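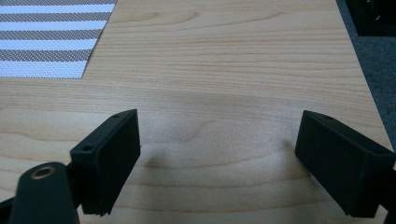 What has the grant paid for so far?
Transcribing the regimental letters, mostly. The Udura fund covers the reading, typing and checking of wartime mail held at the Liltimville archive, and 500 letters are now typed up and checked against the originals. Another 200 are typed but not yet checked.

The letters come from an infantry battalion that spent its first winter of the war in camp at Plorthorpe. Most are short and deal with food, boots and pay. A smaller group, written after the battalion moved up to the line, describes the fighting at the Bastos crossing – these took longer, as many are in pencil and the paper is thin. Where a word could not be read, we left a gap and marked it in the typed copy.

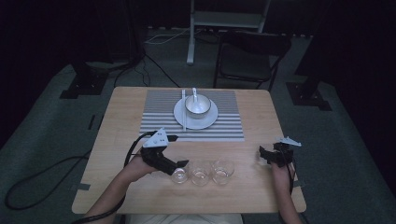

Why is the Bastos group behind schedule?
Nine of the letters carry no date, and two of those may be later copies. We are comparing them with the battalion diary before we place them in order. The diary is missing its pages for December, so some of the order will have to rest on the weather and the company positions the men mention.

The map of the crossing is drawn but not final. It shows the river, the road and the two places where the battalion tried to get over.
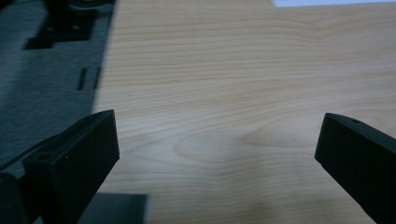
Both attempts failed, according to the diary, but three of the letters describe men reaching the far bank on the second one. We will print both accounts side by side in the booklet and note where they disagree.

Spending is within the budget for this period. Scanning cost less than planned, and we ask to move the balance to printing. The next report will cover the remaining checks and the first proof of the booklet.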